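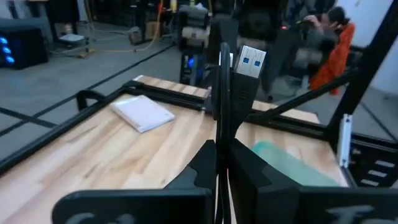

tinpotshed wrote:
Oh I do like that top! Strip wood is the nicest thing to sort cables on, you can see every little black plug against it. On my old dark desk I used to lose them for days. Are you looping them by hand and then tying, or just looping and hoping?

pennyroyal_k wrote:
Looping and tying, tinpotshed. I had a go at hoping for years and it ended in one enormous nest at the bottom of a carrier bag. The new way is a fairly small loop, plug left sticking out at the top so I can see which end I've got, then a tie round the middle. I'm so pleased with it I've been going round the house looking for more things to loop (the phone chargers are done, the extension leads have been told).

For anyone who missed the first page, the plan is every USB lead in the place sorted, bagged and labelled before we move the workroom across to the Brevham unit. And the bench top is coming with us, I'm not leaving that behind.

gravelmouse wrote:
I'll be the grump. Small loops are bad for leads. The bit that goes first is always where the cord meets the plug, and if you make a tight arch right next to it every time you put it away, you're asking for trouble. Big loose coil, hang it on a hook, done.

pennyroyal_k wrote:
Fair, and I did wonder. Mine aren't pulled tight, the cord just follows its own bend. But hooks are no good to me, I've got one short stretch of wall and it's spoken for.

dovecote62 wrote:
With gravelmouse on the strain at the plug, not with gravelmouse on the hooks. Hooks look lovely for a week. Then somebody wants the one at the back, takes the lot off, and puts them back in a lump. Bags every time. We use the little Felex ties, the soft ones you can undo, comes in a pack of 100 and I am still on my first pack after two house moves. Hard plastic ties are awful, you end up snipping them and then one day you snip the lead.

tinpotshed wrote:
Seconding soft ties!! Also you can write on them with a paint pen, which saves on labels.

gravelmouse wrote:
Do the paint pens not rub off?

tinpotshed wrote:
Bit of a smear after a year or so. I can still read mine but then I know what they say.

pennyroyal_k wrote:
Right, ordered the soft ties and a silver paint pen. Now can I ask about the bench top, as that's the part I really want to talk about. It measures 219 cm along the long side and I've never put anything on it apart from a wipe with a damp cloth. Do I need to oil it before the move, or after, or leave it be? There's a can of Domolow in the cupboard that came with the last tenant's bits and bobs. Smells of oranges.

dovecote62 wrote:
Oil it after. If you oil it first it'll pick up every bit of fluff in the van, and you'll be forever rubbing blanket hairs out of it. Sand lightly with the grain, thin coat, leave it overnight, wipe off what hasn't gone in, second coat. Do the underside too or it can cup.

halfpastkettle wrote:
Disagree about after. I did ours beforehand with three days to spare and it went in the van dry as a bone, not a hair on it. The good thing is that it's protected when somebody puts a wet mug on it during the unloading, and somebody will.

dovecote62 wrote:
Three days in whose house? Mine stays tacky for a week in winter.

halfpastkettle wrote:
Warm house, thin coats. If it's tacky after a week there's too much oil on it.

dovecote62 wrote:
I walked into that one.

pennyroyal_k wrote:
You're both making me want to go and do it tonight.

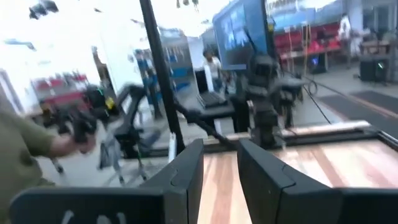
Bench top, long planks all the way to the rail at the far side.

gravelmouse wrote:
Oh, that's a good one. Lovely light colour too. I'd keep it pale if it was mine, test the orange stuff somewhere hidden first as some of them go quite yellow. Sand along the strips, never across, however bored you get.

halfpastkettle wrote:
What a great size of surface. I'm on a fold-down shelf and have to do my leads in two sittings. Very jealous of the honey-coloured bits.

tinpotshed wrote:
How are you getting it out of the room? We had a top a fair bit shorter than that and it wouldn't go round the landing. In the end it went out of the window with a rope on it and the whole street watching.

pennyroyal_k wrote:
Ground floor, double doors, thank goodness. Uçar Removals are doing the van and they've said to have it unscrewed and wrapped on the long edges before they come. I've got a roll of that corrugated card, 20 metres of it, and I intend to use the lot. Corners first, then round and round.

gravelmouse wrote:
Carry it on its edge, not flat. It'll bow in the middle otherwise. And keep the screws in a bag taped to the underside of the top. Not in your pocket. I have bought the same packet of screws more often than I'd like to say.

pennyroyal_k wrote:
Screws in a bag, bag on the underside. Written down!

dovecote62 wrote:
Going back to leads for a second, do you sort by length or by what's on the end? I did mine by length to begin with and it was a nuisance, you never go looking for "a long one", you go looking for one that fits the printer.

pennyroyal_k wrote:
By the end. Big flat plugs in one bag, the little ones in another, and a bag of mysteries that I'm not allowed to add to. Length goes on the tie.

halfpastkettle wrote:
I want a bag of mysteries.

tinpotshed wrote:
You've got one, it's called the kitchen drawer.

pennyroyal_k wrote:
Update, 20 February 2018: soft ties have come and they're brilliant. The silver pen shows up a treat on the black. Oiling is going to be after the move, sorry halfpastkettle, the workroom heater has packed up and I don't trust it to dry. I tried a dab of the orange stuff on the underside and it's gone a bit darker but not yellow, so that's the one I'll use. Will post again once the top is back on its frame.

halfpastkettle wrote:
Forgiven. Mind the mugs.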